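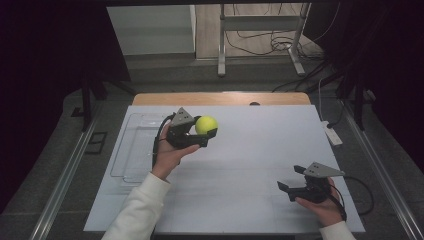 Getberg Community Courts: Progress Report, Second Period

Grant holder: Getberg Recreation Association
Project: Resurfacing and equipment for public tennis courts
Reporting period: through the end of April

Work completed

The old surface on courts one and two has been removed and the base repaired. The base was in worse shape than the first survey showed. Water had been getting in along the north fence for years and the asphalt there had softened to a depth that could not be patched. Our contractor, Orkitz, cut that strip out and relaid it. This added nine working days and used most of the contingency line.

Both courts now have their first two coats. The final color coat and the lines will go down once night temperatures stay high enough for the product to cure. Court three has not been started. It remained open for play through the whole period, with reservations limited to one hour.

The drainage channel behind the courts is finished and connected to the town storm drain. The town inspected the connection and signed it off with one comment, asking for a removable grate at the low end. The grate has been ordered.

Equipment

We bought new net posts, three nets and 1000 practice balls for the lending shed. Of the two quotes we received for the posts, we took the one from Urbańczyk, which was higher but included the ground sleeves. The posts are in storage until the final coat is down.

Practice balls are being released in batches so that they do not all wear out at the same time. Worn balls go into a bin by the shed. The elementary school has asked for them for chair legs and has collected one load so far.

Use of the courts

Reservations for the period came to 1407, against 950 in the same period last year. The increase is larger than we expected with only one court open. Most of it comes from the change to one-hour slots, so the two figures should not be read as a straight comparison. Evening slots were nearly always full. Weekday mornings are still quiet, and we plan to offer these to the senior center and to home-school families at no charge.

The beginner sessions moved to the school gym while the courts were closed. Attendance dropped in the first few weeks and then came back. Parents told us the gym was easier to reach by bus, and we are asking the school whether one session can stay there through the winter.

Budget

Spending on surfacing is over plan because of the base repair described above. Spending on equipment is slightly under plan. We have not drawn on the lighting line and do not ask to move money from it at this stage. Invoices and the bank statement are attached separately.

Problems and delays

The reservation system, Gester, was down twice, once overnight and once for most of a morning. On the second occasion several people arrived for the same slot. We now print the day's list at opening and post it on the gate.

Neighbors on the east side complained about early noise from the paving equipment. Start time was moved from 7:00 to 8:00 and we have had no further complaints.

The lighting permit has not been issued. The town wants a revised drawing showing light spill onto the road. The electrician is preparing it, and we expect to resubmit before the next report.

Next period

Final coat and lines on courts one and two, followed by curing and installation of the posts and nets. Court three will close when the first two reopen, so that at least one court is available at all times. The windscreens will be hung after all three courts are done.

We request approval to extend the surfacing deadline by one month. The extension does not change the total amount of the grant.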